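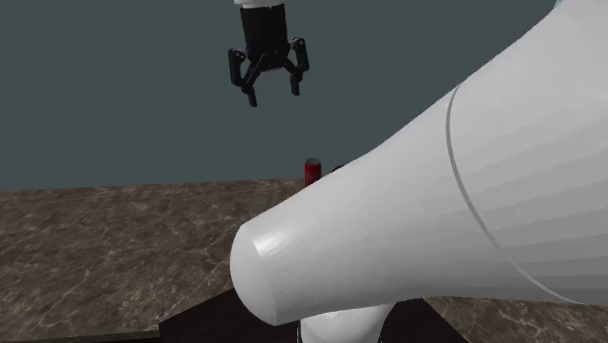

Travel and places to live

Stostier

Stostier is a hill village on the east bank of the Cleslow, a small river that joins the lake 9 miles downstream. It has 131 year-round residents. In summer, when the rental cottages are full, the population of the village and the lakeshore below it reaches 4000.

Location and access

The village is reached by a single paved road from Bednarek, the nearest town with a supermarket and a high school. Buses run three times a day, except on Sunday. The upper road to Dusteo is closed to cars from November to April.

Newcomers

Most people who have moved to Stostier first came as vacationers. Travel writer Johanna Plattner spent three winters there and described the village in her book "A Year Uphill." She praised the walking trails and the low rents, and complained of the damp. Housing is mostly stone row houses, few of which come up for sale.

See also: Bednarek; Dusteo; Cleslow Valley footpath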